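3.2 Drinks left on the tables

Drinks were the items most often left behind after meetings at the Thibodeau site. We counted a drink as left when it was still on a table at the end of the 40 minutes after a booking closed, whether or not anything remained in it. Cups and bottles were logged separately, as staff clear them in different ways: paper cups go straight into the trash, while bottles have to be emptied first.

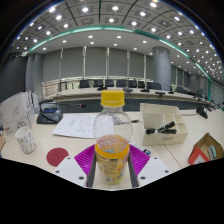
Figure 7. Partly filled bottle of orange drink with a yellow screw cap, and a paper cup on the same tabletop. Meeting table, Thibodeau site.

Bottles with liquid in them, like the one in Figure 7, took the most handling. Each was opened, poured out at the sink and sorted by material. Capped bottles were sometimes put aside in case the owner came back for them, and these were entered in the log only when they were finally thrown out. The count for December is therefore slightly low.

The full log holds 1564 entries from Thibodeau and Sestthorpe together. Miłosz Olszewski coded all of them, and a second coder checked a sample of 600. Most disagreements were over cups with a little liquid at the bottom, which we then coded as empty.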